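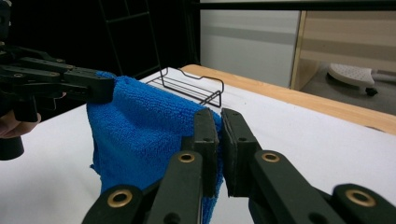

Stekbridge Council Tracker, version 2

The Tracker is a web tool that collects agendas, minutes and roll-call votes from local government sites and makes them searchable. I used it through March to follow the Nandside transit levy and the Jetville parking ordinance.

Setup takes a few minutes. You pick the bodies you want, enter keywords and choose between instant and daily alerts. The free tier allows 400 saved documents. The paid tier raises that to 2,000.

Search is the strongest part. A query for "levy" in Nandside returned 409 results, which could be narrowed by member, meeting type and vote outcome. Scanned minutes are included, though the text recognition struggles with handwritten amendments. Two of the Jetville amendments came up only when I searched by bill number.

Vote records are less consistent. Members who abstain and members who are absent both appear as "not voting," so attendance figures drawn from the export will be wrong. The older Marinho tracker keeps the two apart, but it covers fewer councils and has no alerts.

Exports are in CSV only. Dates come out as text and have to be converted before sorting. Mayoral vetoes sit in a separate file with no shared ID, so matching them to the original vote is manual work.

Recommended for reporters and residents following a single issue. For scoring members on their full record, wait until the abstention field is fixed.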